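Bevadum two-arm kit for sorting cables: worth the money?

Posted by plimevus_user in Small Automation, July

We repair and resell network gear and have a lot of loose cables to sort. Bevadum sell a kit with two arms, grippers and a wrist camera for 1,060, and I can get it for 985 without the table frame. Can it cope with coiled cables?

hämmerli_bench
We have the same kind of set-up, bolted to a black rail frame round a wooden top. Cables go into a yellow tray or an orange basket.
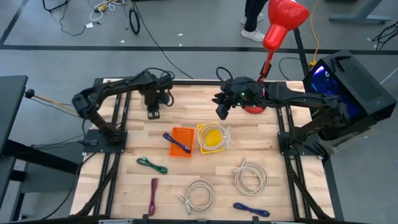

Coils are fine if they are tied. Loose loops catch on the fingers and you have to stop and reset. Ours manages almost 90 cables in a morning with somebody nearby. I would pay for the frame, as our first go on an ordinary desk wobbled and the arms needed setting up again every few days.

Keep the lamp at a far corner. The wrist camera needs even light, and dark blue cables are harder for it than cream ones.

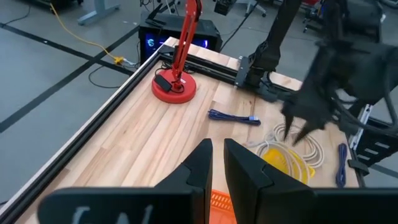

Support answered me in 3 days, which was slow but the reply was useful. Spare finger tips are sold separately, so order a set with the kit.

Udach
too dear imo. get one arm first and see

plimevus_user
Thanks both. Will ask them for a price on spare tips and go for the frame.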